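Beverley Wainwright

Okay, several of you asked how we sleep in Lultetport in the middle of summer with no air conditioning, and I typed such a long answer to one person that I figured I might as well put it all in a thread. Get yourself a cold drink, I do go on.

First thing, the heat in our apartment isn't a daytime problem. I can be hot at three in the afternoon, that's fine, that's what the porch is for. It's bedtime that gets you. The building soaks it up all day and then hands it back to you at eleven at night when you've got work in the morning.

So the shades go down before breakfast. I mean BEFORE. If the sun gets on that east window while I'm still hunting for the coffee filters, I've lost the day already. Windows shut too, until it's cooler outside than in, and then I open everything at once and stand there like a queen.

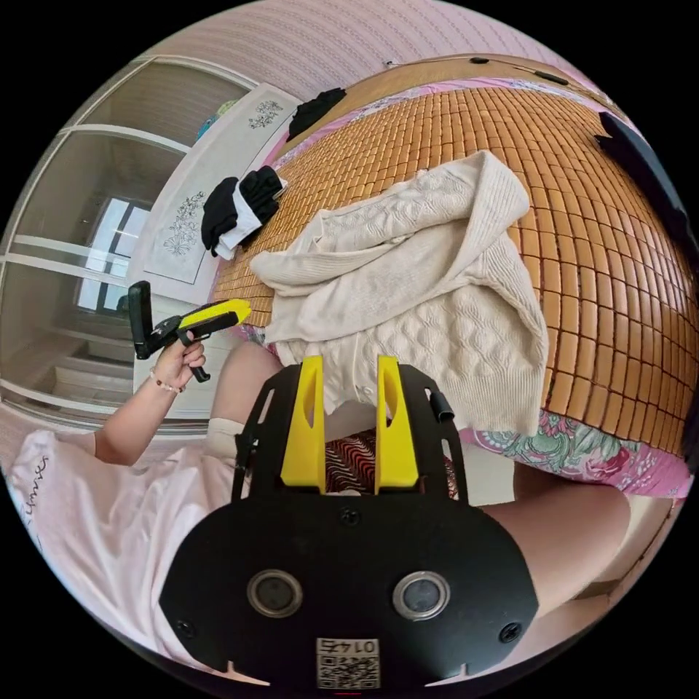
Last edited: 2018-07-21

Back to it! The second thing is the bed itself. I grew up with a mattress pad, a fitted sheet, a flat sheet, a cotton blanket and a bedspread on top, summer and winter, and it never crossed my mind that you were allowed to take any of it off. My mother would have had a word to say.

When I moved over to the Odoi side of town, the lady downstairs felt so sorry for me that first July (I must have looked a sight on the stairs) that she told me to strip the bed bare and put a bamboo mat down. I thought it would be like sleeping on a porch blind. And well, the first night it sort of was!

But by the third night I didn't want to give it up. Cloth holds on to your heat, and you roll over and over looking for a cool spot. With bamboo you roll over once and there it is. Wipe it down with a barely damp rag before supper and let it dry all the way, please, a musty mat is a sad thing.

A few of you worried about it pinching. Run your hand across a mat before you buy it, both directions. If it catches on your skin in the store it's going to catch on your pajamas at home. And if you've got long hair, braid it. Trust me on the braid.
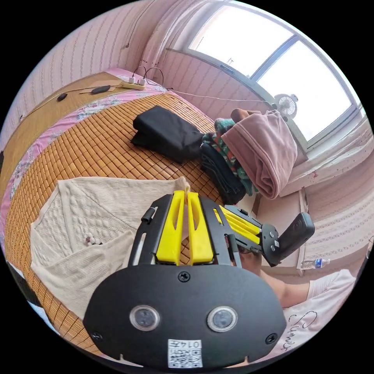 Kwadwo Nyarko: We put a thin cotton sheet over ours for the kids and it still stays a lot cooler than the mattress. You lose a little of the chill but they quit complaining about stripes on their legs.

Oh Kwadwo, I love that, and the stripes are real! I went to the market at Laltia once with a whole row of them down one cheek and had a lovely long chat with the peach man before I caught myself in a car mirror.

Now, fans. I have an old Diletti that rattles on high, so it lives on low, pointed OUT the window for the first hour to push the hot air along, and then turned around to face the room. Not straight at my head, or I wake up with a stiff neck and a bad attitude.

Supper matters too. Anything that needs the oven waits for December. We've been having tomatoes, cold noodles, melon, and more boiled eggs than I'd like to admit (I boil them at sunrise, with the door open).

If you've got a trick I missed, put it under here. I read every one, usually at two in the morning with my feet in a dishpan.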